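Shape Blocks and Board Surfaces: Notes for the Toy Shelf

The Naditz lending shelf reopens in September with a reorganized section for shape blocks. Several members have asked what to put under the blocks at home, and which sets tolerate being stored mixed. The notes that follow cover work surfaces, sorting and cleaning, and they replace the sheet that was taped inside the cabinet door last year.

Solid shape blocks are the hexagons, hearts, stars, cylinders and house-shaped pentagons normally sold with a sorting box. On our shelf they come in two grades. The Gokon set is painted, with sharper edges. The Marchuk set is stained and has slightly softened corners. Both are sized to pass through their own lids only. A Gokon star will enter the Marchuk lid at an angle and jam there, and the lid then has to be unscrewed to get it out. Please keep the two grades in separate bags.

For the surface, a plain cutting board works well. A glued maple board is flat, heavy enough to stay where it is put, and pale enough that red, yellow and blue pieces all show clearly against it. Boards with a darker strip or two set into the maple are equally suitable. The strips give a child a line to work to ("all the yellow ones on the dark part") without any tape or marker on the wood. A board that has already been used in the kitchen is acceptable if it has been washed and has dried fully. Light scuffs make no difference. Deep knife grooves do, as they hold grit that scratches the paint.

Perforated tables are more of a problem. Small parts from other kits, particularly the pegs in the Pivier box, go straight into the holes, and a block set down with one edge over a hole may rock. Laying a board across the table fixes both. Choose a board with enough area to leave a margin on all sides of the blocks. On a smooth tabletop, add a damp cloth underneath to stop the board from sliding.

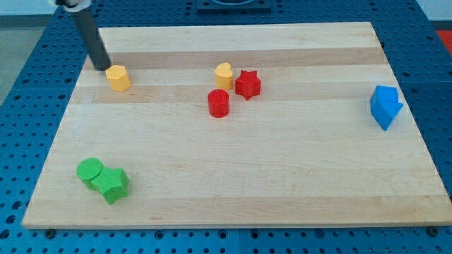

Stability varies by shape. Cylinders and hexagons with flat tops are the easiest to stand and should be introduced first. Hearts and stars standing on edge have a smaller contact area and are better placed after the board has stopped moving. The pentagon can be stood on its base like a house, or laid on one side so that the point acts as an arrow. Older children generally use it the second way once they have started making routes.

Three sorting exercises are suggested in the shelf folder, in increasing order of difficulty.

Sort by color only. Shape is ignored, so a heart and a hexagon of the same color go together. This is the usual starting point.

Sort by shape only. It requires duplicates in different colors, and the two grades may be combined for the session provided they are separated again before return.

Sort by position. One person arranges a small group of blocks, the other studies it, and the group is then rebuilt from memory at the opposite end of the board. Start with two blocks and add one at a time. Turning a block on its side counts as a change of position and should be agreed on before the first round.

Cleaning is the same for both grades. Wipe each block with a cloth wrung out in plain water, then dry at once. Do not soak, and do not use the dishwasher. Soaking lifts the paint on the Gokon blocks at the corners and raises the grain on the Marchuk ones. Raised grain can be taken down with fine paper, but the block will then need restaining, and stained blocks may not go back on the shelf until they have cured for 6 days.

The cutting board should be oiled separately. Use food-grade mineral oil, applied thin, and wipe off the excess after an hour. Oil left standing on the surface will transfer to the blocks and darken the paler colors.

Loans run for 2 weeks. Sets are checked against the card in the bag, so please leave the card in even if it is torn. A missing block should be written on the back of the card with the shape and color. Spares are held for both grades, and a replacement is normally in the bag before the next loan goes out. Boards are not lent.

The Marchuk set is catalog number 297. The Gokon set is still being relabeled and should be requested by name. Requests go to Modupe Haruna at the shelf desk, Monday mornings, or by a note in the box beside the door.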